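Manineck Workroom: Surfaces, Seating and Desks

Gallery 2 of the workroom record

This page covers the furniture in the shared workroom at Manineck. It is meant for people who book bench time and want to know what they will be working on before they arrive. Sizes, loading limits and cleaning rules are on the sheet kept inside the door. Entries are short and follow the order of the room plan, starting at the worktable and moving back toward the desks.

Worktable. Pale white-gray top, matte, with a light tan wooden border. The top takes tape well and releases it without residue if the tape comes off the same day. Faint scuffs are normal wear and are not reported. Brownish smudges are logged under surface marks and left for the next scheduled cleaning. Use plain water and a soft cloth first. Solvents dull the finish and are not allowed on this table.

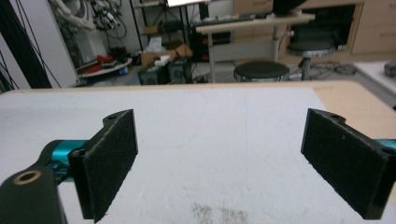 Stools stay on the desk side of the table when they are not in use. The seats are round and black, and the bases have chrome rims. Seat height is set by the user and does not need to be reset afterward. Wipe the seats with a damp cloth only. Clarkach supplies replacement glides for the room, stock number 785, kept in the shallow drawer by the sink. Fit them as a full set, or the stool will rock.

Desk. Light wooden top on pale metal legs. The white keyboard belongs to the desk and is not to be carried to the worktable. Cables run to the back and down. Drinks are allowed here with a lid.

Floor. Keep the strip between the table and the stools clear. Crates and bags go under the shelving, labels facing out. Anything left in the strip at closing is moved to the holding shelf.

Finish notes. The wooden border was oiled in January with the same product used on the Rugemalira benches. It needs one thin coat a year. Keep the oil off the white surface, where it leaves a yellow edge that cannot be cleaned out.

Related galleries: Storage Wall, Room 183. Long Bench, Room 228. Hand Tools, Stevasex Annex.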